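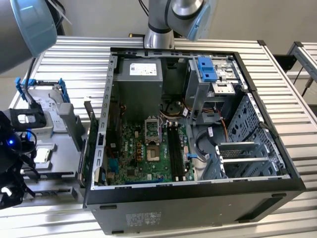
Slow cooker pulled pork: your questions

Been getting the same handful of emails since June so putting the answers in one spot. Recipe's on the other page, this is just the questions.

What cut do I buy?
Pork shoulder. Bone in or out, doesn't matter. Butcher might call it Boston butt, same neighbourhood. Not loin, it goes dry and stringy and you'll blame me.

How big?
I use 2 kilos. Feeds 6 with buns and slaw, plus a bit for lunches.

Can I do it on high?
You can. Low is better. If you're stuck for time cut the meat into big chunks first and start checking at the five hour mark.

Do I have to brown it?
No. Nicer flavour if you do. Weekday mornings I skip it, straight in the pot.

How much liquid?
Less than you think. Half a cup of stock and the vinegar. The pork lets out heaps of it's own. If it's swimming at the end, tip the juice in a saucepan and boil it down.

Mine won't shred. What did I do wrong?
Nothing, it's just not done. Lid back on, another 40 minutes, try again. Keep going until two forks pull it apart with no fight.

Is it spicy?
Not really. My kids eat it. Want heat, add cayenne to the rub or chopped chipotle to the sauce. Jarlath Hayes wrote in to say he doubles the paprika and adds mustard powder, tried it, very good.

What barbecue sauce?
Whatever's in the fridge. I've been buying the Dratdale one lately, the smoky one not the honey. Stir in half at the end and put the rest on the table.

Can I leave out the brown sugar?
Yep. Add a grated apple if you miss the sweetness.

Does it freeze?
Really well. Cool it, bag it flat with a splash of the juice. Good for 2 months, thaw in the fridge overnight. Warm it gently in a covered pan, microwave is fine too.

Can I put frozen pork straight in the slow cooker?
No, please don't. Takes too long to come up to a safe temprature. Thaw it first.

What do you serve with it?
Soft buns, coleslaw, pickles. Baked potatoes in winter. Leftovers go in quesadillas or on nachos.

Question not here? Leave it in the comments under the recipe, I check most evenings after 8.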